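床单换季开仓了，我在格恩洛仓库门口排了一早上

先说结论：开了，人很多，米色的还有。

九月一到，我们这边聊得最多的就是换床品。夏天那条薄的收起来嫌早，不收吧，半夜两三点又有点凉。所以Grirnlow（我们本地人都叫格恩洛）说今年的秋季床品提前开仓，我头天晚上就把闹钟定好了，早上七点半出的门，到Skultiston老货场的时候队伍已经拐过了自行车棚。前面一位大姐拎着两个空的大编织袋，一看就是有备而来，我只带了一个帆布包，当场就后悔了！

今年一共到了1,267件，床单、被套、枕套都算在里面，门口的白板上写着的。去年我记得白板上没写数，大家进去全凭运气，今年写出来心里踏实多了。其中大号床单193条，这个是最抢手的，我排到的时候工作人员正从后面往外推第二车。单条床单100块，拿两条以上每条80，枕套另算。我本来只打算买一条，结果站在价签前面算了半天，还是拿了两条（我知道，我知道，家里柜子已经关不上了）。

颜色今年走的是淡的路子。浅米色摆在最外面，往里是灰、雾蓝，还有一种说绿不绿的，我个人不太行，但是旁边一对小年轻一口气拿了四条，各有所爱吧。碎花的只剩下小号，想要大号碎花的朋友可以等下一批，店里说月底前还会补一次，具体哪天没定，会贴在货场的大门上。

料子我摸了一圈。米色那款手感偏软，铺开容易起小褶子，喜欢床面绷得像酒店一样的人可能会不太满意，得多拽几下。我倒是喜欢这种软塌塌的，往上一躺很舒服，反正我家的床一天里头也就早上那十分钟是平的。灰的那款要挺一点，也厚一点，适合怕冷的。雾蓝的掉不掉色我问了，回答是头两次单独洗，那我就当它会掉吧，没拿。

说到洗，新床单拿回去还是先过一遍水。我妈的办法是冷水加一点白醋泡半小时，我懒，直接丢洗衣机，轻柔档，甩干调低一档，出来抖两下再晾，褶子会少很多。还有就是晾的时候别对折搭在绳子上，中间会留一道印，铺到床上特别显眼，用两根杆子撑开最好。阳台小的话，斜着晾也行，我家就是斜着晾的。

尺寸这块要提醒一下，今年的大号比去年的长出一截，靠墙那头能多塞一些进去。好处是晚上翻身不容易把床单扯出来，麻烦的是床头那边如果塞不好就会堆成一团。我昨天晚上一个人铺，铺完这头跑那头，跑了三趟，最后靠墙的角怎么都不服帖，算了，枕头一压就看不见。家里有两个人的，一人扯一头，五分钟的事。

再说说交通。Ibarra大街那头还在修路，从东边过来的要绕一下，坐车的话在货场后门那站下，走过来也就几分钟。开车的朋友建议下午三点以后来，上午停车场满得很，我出来的时候看见有人把车停到了菜市场那边，拎着被套走过来的。Drernport的分点这次不卖床单，只收旧床品，洗干净叠好送过去就行，旧枕芯不收，别白跑一趟。我家里攒了一袋子旧被套，准备这两天送过去，总算能给柜子腾点地方了。

付款现金和手机都可以，就是仓库里面信号很差，我前面那位举着手机转了好几圈才付成功。带点现金保险。袋子要自己准备，门口有纸箱可以拿，不过我出来的时候只剩下一个底都快掉了的。退换的话，没下过水的七天之内拿小票去换，洗过的就不换了，所以尺寸拿不准的，出门之前先把床垫量一量，厚度也要量！我去年就是忘了量厚度，买回来四个角全兜不住，最后改成了沙发罩，现在还在客厅里铺着。

开仓时间是每天早上八点半到晚上六点，中午不休息，卖完就收。我下午又绕回去看了一眼（对，我又去了，想补一对枕套），米色还有不少，灰的大号只剩架子底下那一摞了，枕套倒是满满一筐，不用急。想要灰色的朋友抓紧。

枕套最后拿了白的，配米色正好。等月底补货贴出来我再去跑一趟，到时候再跟大家说碎花有没有大号。

近期文章
老货场后门的公交站挪了位置
夏被怎么收才不占地方
Ibarra大街修路，早高峰绕行路线
Drernport旧衣旧床品回收时间调整
秋天第一锅栗子，菜市场几家比一比
晾衣杆换新记

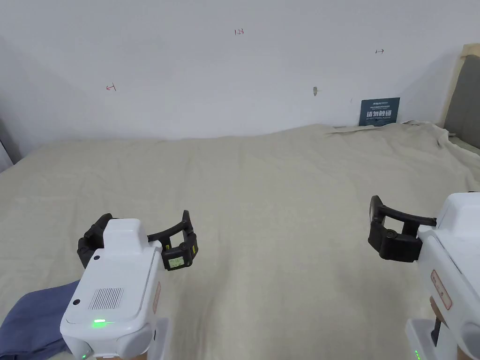

浅米色床单铺在大床上，靠墙立着“请勿触碰”的牌子。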